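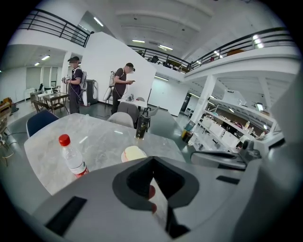 Eating and sleeping on the night shift

The night supervisor at the Troser bakery in Porkden has worked nights for 18 years. She started on the packing line, moved to ovens and now runs the shift that makes most of the bread for the town's shops. We met in the canteen at half past six in the morning, when her shift had finished and the day staff were coming in. She asked us not to use her name, as her team would only tease her.

I asked first what she had eaten that night.

"Soup, at midnight, and a banana at three," she said. "I'll have toast when I get in and then nothing until I'm up again. When I started I was having a full dinner at two in the morning. Pie and chips, whatever the canteen did. I felt dreadful by four and I put it down to the hours. It took me a couple of years to work out that some of it was the pie."

The canteen no longer cooks at night. It closed for hot food after ten when the bakery changed caterers, and the night staff were given two microwaves, a toaster and a fridge. There were complaints. She made some of them herself.

"I thought it was mean, and I still do a bit. The day lot get a hot counter. But people started bringing food from home and most of them eat better than they did. We've got a lad on the mixers who brings rice and lentils every night in the same tub. He used to live out of the vending machine."

Her own shift runs from ten at night until six, four nights on and three off. She goes to bed at eight, once the house is quiet, and gets up at two in the afternoon. If she sleeps badly she goes back for an hour before work. She has tried other ways of doing it.

"I've tried staying up till midday and sleeping straight through to the evening. Some people swear by it. I just ended up wandering round the supermarket half asleep and buying things I didn't want. Going straight to bed works for me. You've got to pick one and stick to it for a good few weeks before you know."

The bedroom matters more than anything else, in her view. She has blackout lining behind ordinary curtains, stuck down at the sides with tape. The phone goes in a drawer in the hall. Her husband works days and has learned to do the hoovering after tea.

"New starters ask me about tablets and special lamps and all sorts. I say, have you got proper curtains? And they haven't. They've got a blind with a gap down each side and it's June."

What to drink, and when

Coffee is the subject she gets asked about most. Her rule is two cups, both before one o'clock, then water or squash for the rest of the shift. The ovens make the work hot, and she says people mix up being thirsty with being tired.

"You get to three o'clock, you feel rough, and you go and get a coffee. Have a big drink of water first and wait ten minutes. Quite often that does it. If you have coffee at four you'll be lying there at nine looking at the ceiling, and then you're tired the next night, so you have more coffee."

Energy drinks are sold in the machine by the lockers. She would like them gone but has not won that argument. One of the younger packers was getting through four cans a night last winter and having palpitations on the bus home. He saw his doctor and has cut down to one.

The hardest part of the shift, she said, comes between three and five. Most of the mistakes in her log fall in those two hours: wrong labels, trays stacked on the wrong trolley, a timer not set. She moved the second break from four o'clock to a quarter past three for that reason, and swaps people between jobs straight after it.

"It isn't clever. You just don't want someone doing the same thing for the whole of the bad patch. Nobody on my shift drives the forklift from three till five without a break in the middle."

I asked how the move had gone down.

"They moaned for a week. People don't like their break being touched. Then I offered to change it back and they said no."

Days off

Her three nights off are, she thinks, where most people go wrong. Many switch back to normal hours at once, to see their children or go out, and then have to turn themselves round again three days later. She used to do this when her son was small and describes it as having jet lag every week.

Now she goes halfway. On her first day off she sleeps until noon, and for the rest of the break she goes to bed at two in the morning and gets up at ten. It means she misses breakfast with the family but has the afternoon and evening with them. On the last day she has a nap after lunch.

"You do lose things. I've missed weddings in the sense that I was there but I don't remember much. I've been asleep in the car outside a school concert. I won't say it's an easy life, but the pay is better and I like the building at night. You can hear what the machines are doing."

There are 14 people on her shift at present. Before Christmas it goes up to 18, with agency staff, and she spends the first hour of every night in December showing somebody where the hairnets are. Some leave after two nights. She doesn't hold it against them.

"I can usually tell by the Wednesday. If they come in having slept, they'll stay. If they've been up all day because they had things to do, they're going to struggle, and you can tell them that but they've got to find out."

The bakery offers night staff a free health check each year. She goes to hers and nags the others to go. Her blood pressure was high three years ago and is now normal, which she puts down to walking home along the canal when it is dry.

I asked whether she would move to days if a place came up. One had, she said, in the spring, and she had turned it down.

"Day supervisor has meetings. I went to one to see what it was like. Two hours about the car park."

By then it was ten past seven. She rinsed her soup flask at the sink, put on a pair of sunglasses for the walk, and went home to bed.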